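Filed under: Datasets / Toys & Hobbies / Small Plastic Things

farow-bricks

README

A parts list for one household's worth of building bricks, sorted by hand and typed up by the same hand, later. It covers 3,281 pieces in 132 shapes, plus 81 small builds recorded as placements on a green baseplate. If you came for a definitive catalog of everything ever molded, you want somebody else's repository. If you want to know what happens to a bin of bricks after several owners and at least one vacuum cleaner, pull up a chair and check it first before you sit.

Where the bricks came from

Most of them arrived in one lidded tub from a moving sale on Lendholm Street. The tub was labeled "LEGO + misc" and the misc was doing a lot of work. The rest came in ones and twos from coat pockets, a piano, and a bag that Kuldeep Khurana handed over without making eye contact. His bag is marked source = khurana in the table, mainly so he can be blamed for the glitter.

Pieces that weren't bricks or brick relatives got pulled out before the count. The leftovers included dominoes, a thimble, half of a barrette, and a tooth that we have agreed is from a toy shark.

What's in the folder

pieces.csv has one row per piece. It is long and dull and the most useful file here.

shapes.csv has one row per shape, with the name we used for it and the name other people in the house used for it. The second column is worth a look if you've ever argued about whether something is a "flat two-er" or a "skinny."

builds.csv has one row per brick placed, in the order placed, grouped by build number.

notes.txt is where things went when they didn't fit in a column. It's longer than it should be.

Columns in pieces.csv

piece_id - a number. Gaps are pieces that got lost between sorting and typing. Two of them have since turned up and were given new numbers, which I regret.

shape - matches shapes.csv. Studs are counted short side first, so 2x4 and never 4x2. There are three rows that say 4x2. I know.

color - everyday names: red, blue, yellow, and so on. There are two grays, "gray" and "the other gray." Sorting under the kitchen light at night turned some of the old white pieces into "tan," and I've only corrected the ones I was sure of.

condition - good, scuffed, chewed, or cracked. Chewed means tooth marks you can feel with a thumbnail. We didn't try to determine the species.

clutch - firm, normal, or loose. Each brick was pressed onto the baseplate, and the plate was turned upside down over a towel. Anything that dropped was loose. Anything that needed a butter knife was firm. Do not use a good butter knife.

bag - which of the 50 zip bags it lives in now. Bag 31 has a hole, so treat it as a suggestion.

Columns in builds.csv

build_id, step, shape, color, then row and col, which give the stud under the brick's near left corner. Near means nearest the person sitting down. We didn't settle on that until build nine, so the first eight were worked over again from memory and a sketch on the back of an envelope. If something in there looks like a mirrored staircase, it probably is one.

level counts up from the baseplate, starting at one. A brick sitting directly on the studs is level one. I had it starting at zero for a while, and everyone who touched the file except me got it wrong, so I lost that vote.

The builds are modest. There are walls, towers, a bench, several things described as "house," and a long low item that its builder insists is a submarine. Nothing is glued. Nothing has an instruction sheet, and nothing was built from one. Every build started on a bare baseplate with the loose bricks kept off to the side, a rule that held until people got tired of reaching.

How the sorting was done

By shape first, then by color. Everyone starts with color, because the piles look wonderful, and then you're looking for one small clip in a heap of black and you see the problem. We did it that way too. It took most of February to undo.

Washing came before sorting. Lukewarm water, dish soap, a mesh bag, then everything spread on towels overnight. Anything with a sticker was wiped instead. Wet bricks hold a surprising amount of water in their tubes and will give it back to you when you least want it, such as over a keyboard.

Counting was done twice by different people. Where the counts disagreed we counted a third time and went with whichever number came up more. For the one-stud round plates we got three different totals, and I picked the middle one and went to bed.

Known problems

The other gray. See above.

Stacks of two thin plates that wouldn't come apart are entered as one piece with "stuck" in the notes. The Illunano brick separator got most of them. The remainder have been left alone out of respect.

Minifigure parts are not included. They were claimed early in the process by a person under four feet tall, and negotiations have stalled.

A handful of pieces are off-brand. They mostly fit. We tagged the ones we caught with maker = other, and the ones we didn't catch are going to make your clutch numbers look strange.

Red is overrepresented in the builds. There are more small red bricks than anything else in the easy-to-reach bags, and builders are lazy, myself included. If you're using the placements to learn anything about what people like, please remember that they may only like what's closest.

What it's good for

Practicing joins on a table that won't bore you quite so badly as invoices. Estimating how many bags you need. Settling what counts as a skinny. The Srivastava family down the hall used shapes.csv to label their own drawers and reported back that we'd left out hinges. We had. They're in now.

It's not good for pricing a collection, and it won't tell you which set a piece came from. Please stop asking about sets.

Fixes

Send corrections with the piece_id and what's wrong with it. One fix per message, if you can stand it. I go through them on Thursday evenings with the bags out on the table, so a vague note like "some of the blues seem off" means I have to look at all of the blues, and I will think of you the entire time.

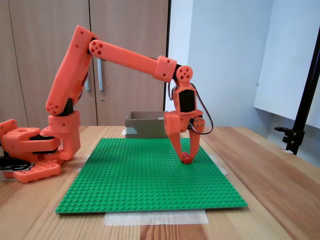
New builds are welcome too, provided they come with the step order. A finished house with no steps is just a house, and I can't type that into a row. Start at step one, say which stud, and if you change your mind halfway through, leave the mistake in and add a row for taking the brick off again. The action column takes "place" and "remove," and remove is badly underused for a group of people who spend so much time muttering.

Contact: Kuldeep Khurana, for glitter only. All else through the issues page. | Farow Bricks | Back to top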